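Hard Water and the Domestic Kitchen

24 Sep 2020

Hardness is a measure of dissolved calcium and magnesium, expressed in the United Kingdom as milligrams of calcium carbonate per litre. Water above 200 mg/l is generally called hard. The supply to Restdale, drawn from boreholes in chalk, sits well over that line for most of the year. Laxdal, on the far side of the same county, takes its water from an upland reservoir and has almost none of the trouble described below.

The difference is geological. Rain picks up carbon dioxide as it passes through soil and becomes a weak acid. Where it then moves slowly through chalk or limestone it dissolves the rock and carries calcium bicarbonate into the aquifer. Where it runs off granite or peat it carries very little. Treatment works do not normally remove hardness, as it poses no risk to health and removal is costly at scale.

Scale forms when hard water is heated. Calcium bicarbonate breaks down into calcium carbonate, water and carbon dioxide, and the carbonate settles on the nearest warm surface. In a kettle this is the element or base plate. In a combination boiler it is the secondary heat exchanger, where the passages are narrow and a thin layer is enough to reduce flow. Households usually notice a hot tap that runs unevenly well before they notice a higher gas bill.

Evaporation produces a related deposit. A drop left to dry on glass or glaze gives up its water and keeps its minerals, leaving a ring that is thickest at the outer edge. Detergent makes the matter worse in hard districts. Traditional soap reacts with calcium to form an insoluble scum, and although modern washing-up liquids are based on surfactants that resist this, they still perform less well and are often overdosed to compensate. 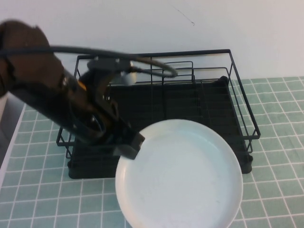
Rinsing temperature has some influence. A hot rinse leaves crockery warm enough to shed its water quickly, which shortens drying time but fixes the minerals in place. A cold rinse drains more slowly. Drying with a clean cloth removes the drop before it can evaporate and remains the most reliable method for glassware. Marks already present will dissolve in white vinegar or a citric acid solution. Etching, a permanent clouding of the glass itself, will not.

Three types of equipment are sold for the problem. Ion exchange softeners pass the supply through a resin bed that swaps calcium for sodium, and are regenerated with salt. The Wundengate housing scheme, completed in April, fitted one to each block in place of individual units. Residents have an unsoftened tap at the kitchen sink for drinking, the usual arrangement where sodium intake is a concern. The resin tanks regenerate overnight every 4 days and the salt store is refilled every 6 weeks.

Polyphosphate dosing units are smaller. They do not soften the water but coat the mineral particles so that fewer of them stick. The cartridge must be changed on schedule, and the effect weakens at high temperatures. Magnetic and electronic conditioners clamp to the outside of the pipe. Published results for these are mixed, and performance appears to depend on flow rate, pipe material and the chemistry of the local supply.

Nestska, a village on the Restdale network, has no mains gas and relies largely on immersion heaters. Elements there tend to fail early. Lowering the cylinder thermostat slows the build-up, but stored water should be kept at 60 degrees or above to control legionella, so there is little room for adjustment. Draining and descaling the cylinder is the practical alternative, and the intervals should be set by inspection of the element.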